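Small Automation Builders > Planning and Purchasing
Thread: Budgeting a two-arm bench for kitchen tool handling, what did I forget?

tamara_matei
Posted 7 August 2021

Hi all! I've been reading this board for ages and finally have something to post. Our little group at Nasdale has the go-ahead to plan a second two-arm bench, a copy of the one we've been running, and I get to write the equipment list. I'm so excited about this I made the spreadsheet before anyone asked for it.

The work is household handling. Spatulas, bowls, cups, picking one thing out of another and putting it somewhere else. It sounds small, but once you try to do it with parallel jaws and a slim silicone handle you find out how much of your budget belongs in the boring stuff. The bench is two arms facing in from the sides, two-finger grippers, a camera module up on a bracket over each wrist, black cloth on the table.
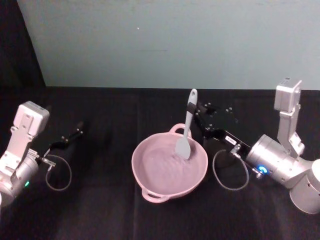 So my first draft has the arms and grippers as the two big lines, then cameras, then brackets, then a line called "misc" that I keep making bigger. The table, cloth and curtain we can cover out of the regular supplies account. What I can't work out is how much to hold back for spares. Our quote from Onu includes one spare set of fingers per gripper and nothing else. No cables, no connectors.

Also, do I buy both arms at the same time or get one now and one in September when the next money comes in? Onu would hold the price.

Send me your regrets, please. I want to learn from them!

----

emilian_r
Buy both at once. I split an order between budget periods at my old job and the second arm came with a newer controller revision. They ran together fine in the end but it cost us a lot of evenings, and we had to keep two sets of notes for everything.

On spares: cables, cables, cables. Any cable that moves with a wrist is a wear part. Put it on its own line so it doesn't get trimmed when someone goes looking for savings in "misc". (They always look in misc.)

Emilian Radu

----

viola_caputo
I'm going to disagree with Emilian on the split. Get one arm, get it mounted, find out what's wrong with your mounting, then order the other. If Onu will hold the price and put the controller revision in writing, the risk he describes goes away and you've kept your cash until you know more.

Very much agree on cables though. And Tamara, please put the props in the budget! People plan for the machine and then grab whatever is in the break room. Half a year later the bowl gets broken and you can't buy the same one anymore, and all your old runs are with a bowl you don't have. We buy two of everything now.

----

tamara_matei
Oh, the props! That wasn't on my list at all and it's such a cheap thing to fix. A second pink bowl, another mesh cup, more spatulas with the hole in the handle. I'm adding a line right now.

The spatula is the fun one, by the way. Upright in the jaws with the head down in the bowl is my favorite way to test a grip, since a slim handle can turn in the fingers and you want to know about that early. I'd like to price softer finger pads for the new bench. Viment quoted us 879 for a pad and finger kit that would cover both arms, in dollars, shipping included. Is that a silly amount for rubber and metal?
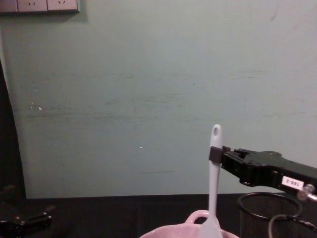 emilian_bratu
Too much, in my opinion. Other Emilian here, hello. I'd spend 40 on a sheet of silicone and cut pads myself, then see which thickness you like. If you settle on one and still want the nice molded version, buy the kit then. Pads are the part you'll change your mind about most.

I'm with Viola on splitting the order, too. Sorry, Emilian.

----

emilian_r
Outvoted by my own name. Fine!

I'll give you the pads, but not the arms. With a single arm on the table you can't find out anything about the two of them reaching for the same cup, and that's most of what you're buying a pair for. Tamara already has one bench with the mounting figured out. What is she supposed to learn from half of a second one?

----

viola_caputo
Okay, I missed that it was a copy. If the mounting really is identical then yes, I come around to ordering together. I'd still ask for the controller revision in writing. Ask for it to match your first bench as well.

----

huong_nong
Jumping in from the Plunania side, we plan benches like this a lot and I love seeing somebody do the list up front! A few lines I didn't see mentioned:

Bracket hardware. Order extra screws in the right length.
Labels for each arm and each camera, and a sheet that says which is which.
A spare power supply.
Setup time. We put in 35 hours for a bench and have never come in under it.
A hold-back of roughly ten percent that isn't assigned to anything, on a line called hold-back.

I'd also draw the table layout before you order the brackets. Put down where the bowl goes, where the cup goes, how far each gripper has to reach, and mark the spot each arm waits in when it isn't doing anything. We did ours on brown paper at full size and walked around it.

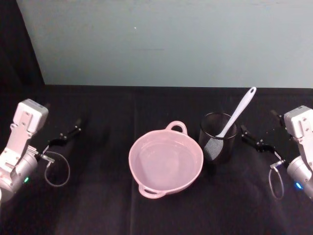
Does the waiting spot change what you buy?
It changed our cable lengths and the height of our brackets, so I'd settle it first.

Hường

----

tamara_matei
Full size on brown paper, I'm doing that tomorrow!! We have a roll of it by the packing bench.

Updated plan, then. Both arms together, controller revision in writing. Cables and connectors on their own line. Silicone sheet first, Viment kit moved to a "maybe later" tab. Two of every prop. Hường's hours go in too, and I'm going to use her number because mine was a lot more hopeful.

Still open: does anyone have a feeling about buying a spare camera module with the order, or is it okay to wait on that one?

----

emilian_bratu
Wait on the camera, but buy the spare bracket. Brackets are cheap and you'll want one to drill extra holes in.

----

emilian_r
Buy the camera.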